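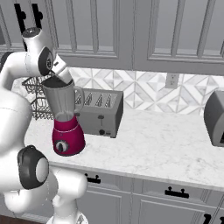

Ketill Bach wants it noted that the simulator flatters everyone, and that a club which passes in it has proved very little. Fair enough. Run the steps anyway.

4. Load the kitchen task and set the seed to 22.

5. Start with the arm at slow speed. 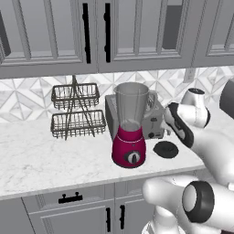 6. Run 100 attempts before changing any setting. Six good ones in a row mean nothing – we have all been fooled by that.

Note: the Stendine score counts any touch as a grasp. Check the replay yourself.
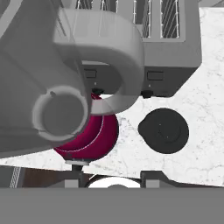 7. Save the log under your own name.

Caution: do not copy these gains to the real arm.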